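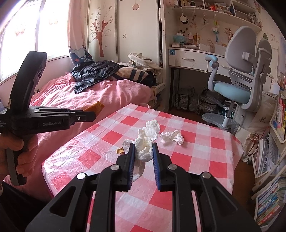

One respondent wrote that supper stops being supper once it is eaten next to the bed, and that the questions we sent out in June should have had a box for that. Several others made the same point in milder terms. They had answered "yes" to having an evening meal, then added in the margin that it was toast, or crisps, or whatever could be carried upstairs on one plate.

4.2 Meals eaten outside the kitchen

Home Issues Articles Authors Contact

The survey of Brestarlow covered 570 tenants living in shared rented houses. Each was asked to keep a short diary of what they ate, when, and in which room. The diaries gave us around 3000 usable entries. We left out entries where the room was missing, and we left out meals bought and eaten away from the house.

The wording of the question matters here. Earlier work on eating at home mostly asked about "the household", and took it for granted that the people in it shared a kitchen, a table and at least part of the shopping. Võ was the first to separate the house from the household in this way, and we follow the same division. A tenant in our survey may share a cooker with four people and never eat with any of them. Two tenants in neighbouring rooms may eat together every night without using the kitchen table at all.

We sorted the entries by room: kitchen, shared living room, own bedroom, someone else's bedroom, and other. "Other" turned out to be mostly stairs and back steps, with a few baths. The own-bedroom group was larger than we had expected from the pilot, and it was largest in houses where the shared living room had been let as an extra bedroom. In these houses the kitchen was often the only common space, and tenants described it as a place to get in and out of quickly. Queues for the cooker came up often, as did the washing-up of other people.

The houses let through Cloko differed a little from the rest. Their kitchens are fitted to one plan, with a breakfast bar and two stools in place of a table. Tenants used the bar for post, keys and shopping bags. Only a small number of evening meals were recorded there. The Miketti houses are older and most still have a full-sized kitchen table, sometimes one left behind by an earlier set of tenants. Evening meals in these kitchens were more common and lasted longer, although the houses are on average colder and the tenants no better known to one another when they moved in. We do not claim that the table alone explains the difference. Rents are lower in the Miketti houses and people stay for longer, and either of these could give the same result.

The layout of bedrooms was recorded only where the tenant agreed to a visit. Bedroom eating needed some kind of flat surface, and tenants named desks, window sills, upturned boxes, a suitcase, an ironing board and the floor. A separate table was less usual. Where a tenant had one, the diary was more likely to call the food a meal than a snack, even when the food itself was much the same. A packet of crisps and a piece of fruit eaten at a desk was a snack. With a cloth on a table it could be tea.

Figure 1. Small table with a checked cloth in a bedroom.
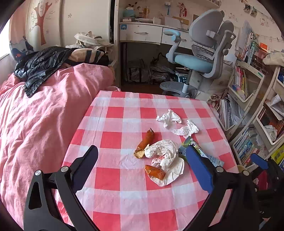
Hye-jin Na | Jul 8, 2019 | 11 shares | 2 comments

4.3 What people call a meal

The second set of questions asked tenants to put a name to each entry. We gave no list to choose from. The names given were sorted by hand, and where the two coders disagreed the entry was read again and settled between them.

"Dinner", "tea" and "supper" were all used for the evening meal, and a number of tenants used more than one of them in the same week. For most, the choice followed company more closely than it followed the clock or the food. Food shared with another person was very rarely called a snack, whatever it was and wherever it was eaten. Food eaten alone could be called anything. One diary has the same bowl of noodles down as lunch, as "food" and as "nothing much" on three days running.

Cooking had less effect than we had assumed. Hot food eaten alone in a bedroom was called a snack about as readily as cold food was. Roasted and baked things were the main exception. Baked potatoes, sweet potatoes and pies were nearly always called a meal, perhaps owing to the time they take — a tenant who has waited an hour for the oven in a shared kitchen may not want to call the result a snack.

Clearing up was not one of our questions, but it appears in the diaries often enough to mention. In the kitchen, the end of a meal was marked by washing the plate, or by an entry complaining that someone else had not. In bedrooms it was much less clear. Tenants wrote of plates going down "in the morning" or "when I next go down", and several entries run on from evening to late night with no obvious gap. This made it hard to say how long a bedroom meal lasted. We have given start times only in the tables for this section, and readers comparing our figures with those of other towns should bear this in mind.

Interviews were held with 11 of the tenants after the diaries had been returned. They were asked to read back a week of their own entries and to say whether they would now use the same names. Most would. Those who changed their minds nearly all moved an entry upwards, from snack to meal, and gave as the reason that somebody had come in and sat down. One tenant went the other way and struck out every meal eaten in bed on a Sunday. These changes were noted separately, and the tables use the names as first written.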